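Home » Features » Interviews

The stop button that took its time

Tõnu Luik doesn't like the word "glitch". He runs the test bench at Koppel, and in November one of his two arms carried on moving after somebody had pressed stop.

"It was a fault," he says. "Call it a glitch and everyone goes back to their coffee."

The job is as dull as they come: pick up a foam block, put it on a plate, do it again. The fault came on run 1325, when the arm had a cube in its grip and was swinging back towards the operator's side.
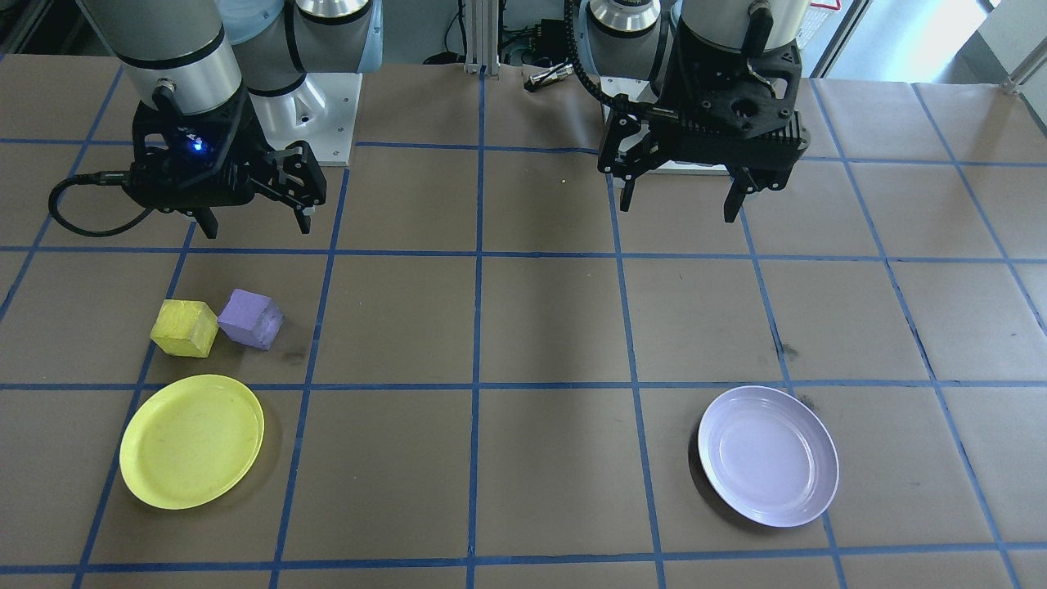
I asked how far it travelled. "28 centimetres," says Luik. "The makers' paperwork led us to expect two." Was anyone hurt? No. Could they have been? He looks at the floor for a while. "The operator had her hand on the table. You work it out."

Trostell, which supplied the controller, blamed a loose connector. Aigars Rätsep, called in from Dernholm to check the wiring, found the connector tight. He thinks the stop signal was queued behind ordinary movement commands.

"A stop shouldn't wait its turn," Rätsep says. "They sent a software update and a very cheerful email. I've read the email several times and it doesn't say what they changed."

The arms are running again all the same, at a lower speed, with a separate switch that cuts the power. Luik paid for the switch out of his own budget. 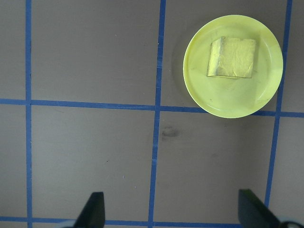 Would he sign it off?

"For foam, yes," says Luik. "For anything next to people, no." The Rasthorpe site wants the same controller by summer. He has asked them to wait for Trostell's full fault report, and neither he nor Rätsep has seen a page of it yet.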